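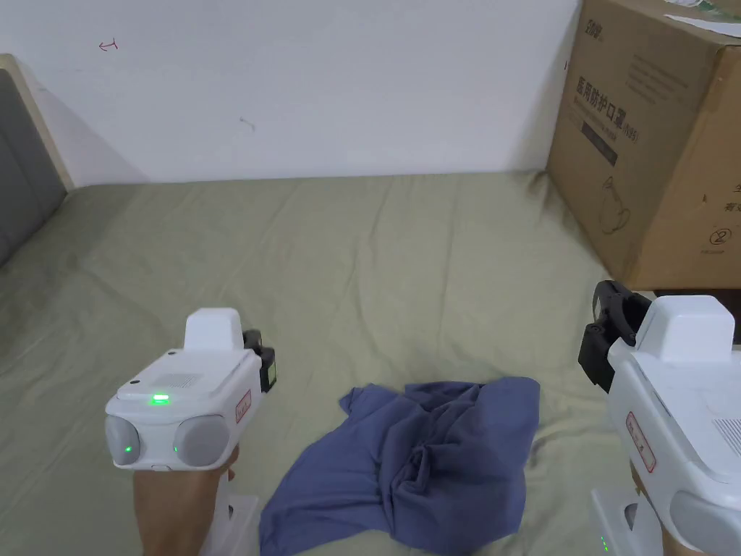 OK. My first club championship at Skellent, and I shot 140 over two rounds, which I was very pleased with until I saw the board. Lost by eight! I sulked the whole drive home.

(pause, let them groan)

So what changed? Putting. I started a notebook that winter and wrote down every putt I hit in practice inside six feet - 1,898 of them by June, and I made 1,632. The misses were nearly all on the low side. Ask the room: who here under-reads a short one? Hands up, come on.

Then tell the Chraibi Cup story - the short version, please, I ran over last time. Skip the bit about the bunker.

Next slide is the gate drill with two tees. Leave it up while people write it down, then take questions.

3 comments | 12 shares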